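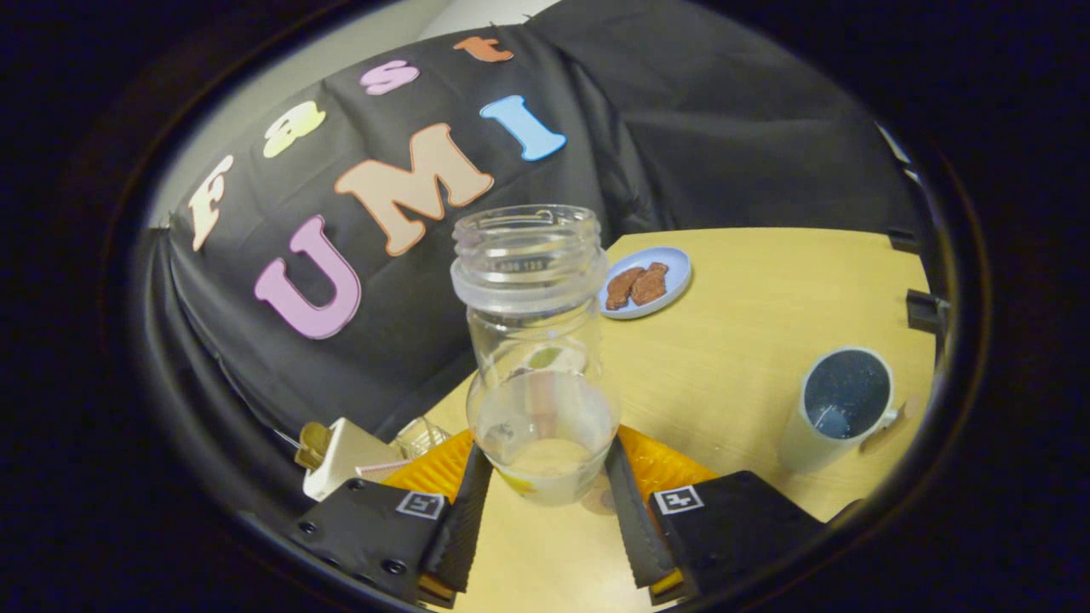
Nosatberg洗びん株式会社は、使用済みガラスびんの受入れ、洗浄、検査および再出荷を受託する事業者です。対象は食品・調味料用の広口びんと細口びんで、洗浄ラインの処理能力は1時間あたり約3,000本です。受け入れるびんの状態は一定しません。写真のびんのように、ねじ口が開いたまま底に白っぽく濁った液がたまっているものは、当社の受入区分では「残液あり」とし、空びんとは別の系列で取り扱います。残液の有無は、洗浄液の汚れ方と排水処理の負荷に直接影響します。

事業内容
当社の業務は次のとおりです。
・使用済みガラスびんの受入れおよび選別
・アルカリ洗浄、すすぎ、乾燥
・外観検査および口部検査
・ラベル剥離性の評価(依頼試験)
・通い箱の洗浄および保管
新びんの製造、充填、キャップの販売は行っていません。プラスチック容器の洗浄受託も対象外です。

洗浄工程
標準工程は、予備すすぎ、第一浸漬、第二浸漬、内外面噴射、仕上げすすぎ、乾燥の6段階で構成しています。浸漬槽には水酸化ナトリウム水溶液を使用し、濃度は電気伝導率で連続監視したうえで、始業時と昼の切替時に滴定で確認します。伝導率計は槽内に溶け込んだ糊や糖分の影響を受けるため、滴定値を正として補正します。両者の差が社内基準を超えた場合はラインを停止し、槽液の一部を入れ替えます。

浸漬温度は段階的に上げ、仕上げすすぎに向けて段階的に下げます。隣り合う槽の温度差は、ガラスの熱衝撃を避けられる範囲に抑えています。冬期は屋外ヤードに置いたびんの表面温度が下がるため、投入前に屋内で所定の時間置きます。この工程を「ならし」と呼び、12月から適用します。

仕上げすすぎには軟水を使用します。硬度成分が残った水では乾燥後に白い斑点が生じ、外観検査で汚れと区別できません。すすぎ後のびんは、フェノールフタレイン試液による残留アルカリの抜取確認を経て乾燥に送ります。

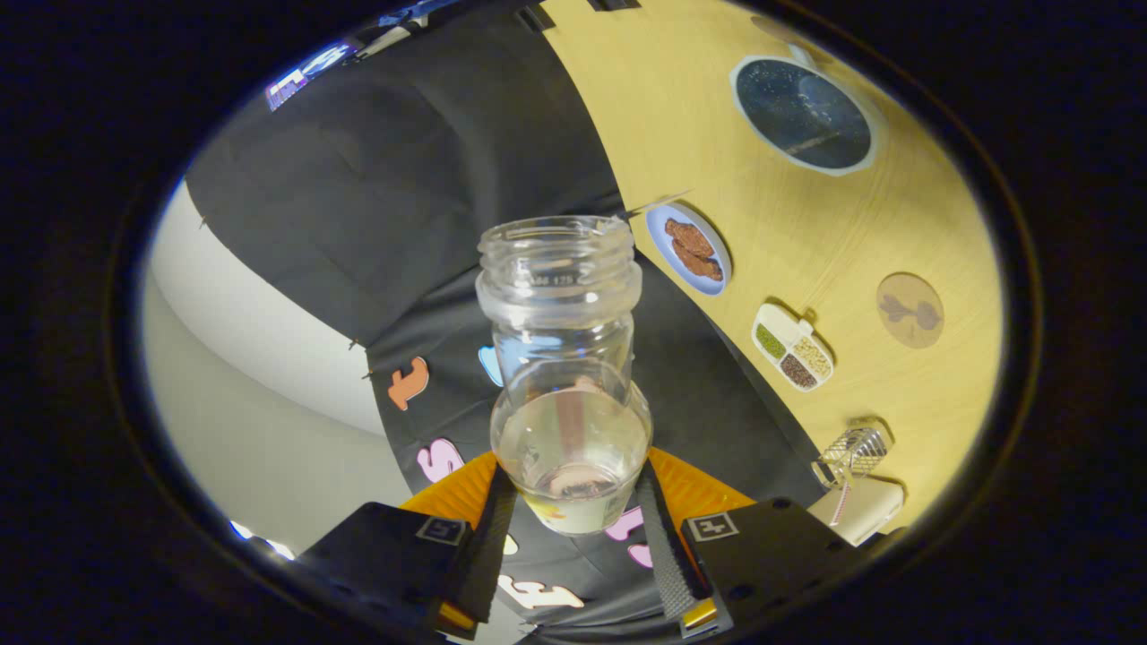 Farnoからは、洗浄後のびんに問題はないものの、肩部の擦り傷が目立つ品を棚に並べにくいとの意見を受けている。擦り傷は搬送中にびん同士が接触して生じるもので、洗浄では除去できません。強度に影響しない軽度の擦り傷まで不合格とすると再使用回数が下がり、納入単価にも影響します。当社では擦り傷を幅と位置で等級分けし、納入先ごとに受入可能な等級を契約時に取り決める方式を採用しました。等級見本は実物のびんで作成し、検査室と納入先の双方で保管します。見本の更新は契約更新時に行います。

検査
外観検査は、自動検査機と目視の併用です。自動検査機は口部の欠け、底部の異物、胴部のひびを検出します。目視検査では、ねじ山の欠損、ラベル糊の残り、臭いを確認します。臭いの確認は乾燥直後には行わず、常温に戻してから実施します。酢、魚醤、香辛料に使用されたびんは臭いが残りやすく、再洗浄しても基準を満たさない場合はカレットとして破砕に回します。

ねじ口びんで不合格が最も多い項目は、天面の微小な欠けです。天面はキャップの内側のパッキンが当たる部分であり、ここに欠けがあると密封が成立しません。指先で触れて分かる程度の欠けは自動検査機でも検出できますが、照明の角度によって見逃す領域が残ります。当社では照明を二方向に増設し、あわせて口部専用の目視工程を設けました。増設後の確認試験では1,389本を供試し、従来配置と新配置の判定結果を全数照合しました。判定が分かれた品は切断して断面を観察し、欠けの深さを記録しています。

Biltineについて
Biltineは、当社が運用する通い箱管理の仕組みの名称です。箱ごとに番号を付し、出荷、返却、洗浄、保管の四つの状態を記録します。びん単位の追跡は行いません。返却が遅れている箱については、取引先の担当窓口に月次の一覧を送付します。現在の利用先は162事業所です。紙の受払票による運用も引き続き受け付けていますが、集計への反映は翌月になります。
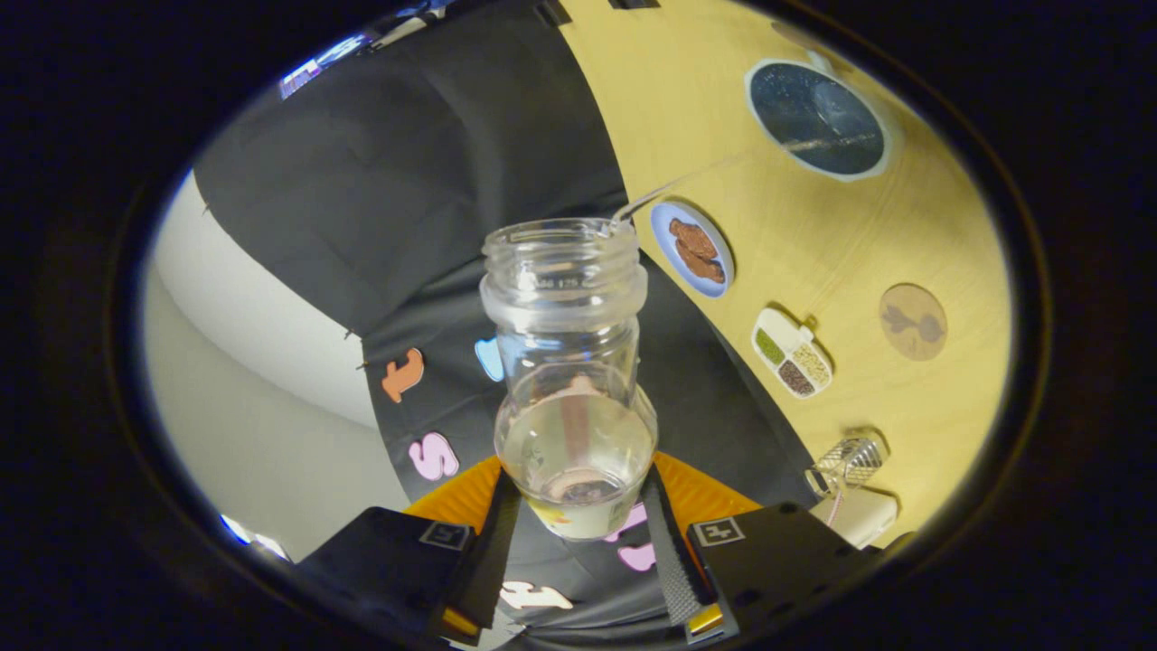
McIverからは、残液を捨ててから返却すべきか、そのまま返却してよいかが契約書から読み取れないという問い合わせがあった。回答は次のとおりです。水で流せる内容物は、返却元で排出し、軽く一度すすいでから返却してください。油脂分の多い内容物は排水口に流さず、紙で拭き取るか、栓をした状態で別箱に分けて返却してください。別箱には所定の黄色の札を付けてください。契約書の該当条項は次回改訂で書き直し、それまでは取扱要領の別表を優先します。

水と排水
すすぎ水は向流式で再利用し、仕上げすすぎの排水を内外面噴射に、噴射の排水を予備すすぎに回します。予備すすぎの排水は、ラベル片をスクリーンで除去したのち、中和槽を経て生物処理に送ります。ラベル片は脱水して廃棄物処理業者に引き渡します。糊の種類によっては繊維が水中で細かくほぐれ、スクリーンを通過します。耐水紙とアルカリ可溶性の糊の組合せが最も処理しやすく、ラベルを新規に設計される場合は事前の剥離試験をお勧めします。

依頼試験
ラベル剥離試験は、実際の使用糊を塗布したびんを送付いただき、浸漬温度と時間を変えて剥離率を測定します。結果は表形式で報告します。合否の判定は行わず、判断は依頼者にお任せしています。印刷インキの溶出による浸漬液の着色も、希望に応じて記録します。

施設見学
見学は午前10時からの回のみ実施しています。洗浄ラインの稼働中は床が濡れているため、長靴を貸与します。カレット置場および薬品庫は見学経路に含まれません。

取引の開始
新規の受託では、事前にびんの図面または現物、内容物の種類、月間の想定本数、ラベルの仕様を確認します。図面がない場合は当社で口径、全高、胴径を実測し、搬送部品の適合を確認します。適合しない形状については、部品製作費の見積りを別途提示します。試験洗浄の結果に両者が合意した時点で、本契約の手続きに進みます。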